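Mon sac bleu et moi, une histoire de zips

J'ai longtemps été de celles qui partent deux jours avec une valise à roulettes. Vous savez, celle qui réveille tout l'immeuble à six heures du matin et qui contient trois pulls de trop. Et puis en mars, avant un aller-retour à Stidmont, j'ai craqué pour un simple sac en tissu — une folie douce, vu l'état de mon placard, qui en abrite déjà une belle colonie !

Il faut dire que je suis difficile. Mon vieux cabas de chez Bickerstaff, je l'ai adoré, mais il bâillait. Tout y tombait, tout en ressortait, et j'ai semé un tube de crème entier dans l'escalier de la gare de Clendside. Depuis, je ne jure que par la fermeture éclair. Un sac qui ferme, c'est un sac qu'on peut glisser sous un siège sans y penser (et poser à l'envers dans un coffre, ce qui m'arrive plus souvent que je ne voudrais).

La forme compte aussi beaucoup. J'aime les sacs plutôt carrés, un peu hauts, où l'on empile au lieu de fourrer. Au fond, les chaussures dans leur pochon. Ensuite le pantalon roulé bien serré, deux hauts, le pyjama, et tout en haut la trousse de toilette, qu'on cherche toujours en premier. Mon chargement pour Stidmont pesait 800 grammes sans les chaussures, je l'ai mis sur la balance de cuisine, j'étais très fière. 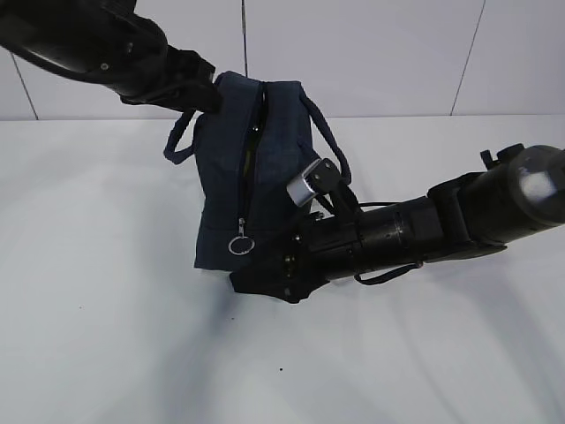
Côté couleur, je reste fidèle au bleu marine. Le noir attrape la moindre peluche, l'écru me dure une semaine, alors que ce bleu un peu jean va avec tout et pardonne le café. Et puis deux anses en tissu, s'il vous plaît, dans la même matière que le reste ! Les sangles trop raides me scient les doigts dès que j'ajoute un livre, et j'ajoute toujours un livre.

Reste la question du rangement. Un sac souple s'affaisse, se froisse, prend vite un air fatigué au fond de l'armoire. Le mien dort rempli de deux écharpes, fermeture à moitié ouverte, sur l'étagère du haut. Au prochain départ, pour Pemitz cette fois, je n'aurai qu'à sortir les écharpes — ou à en garder une, il paraît que les soirées y sont fraîches.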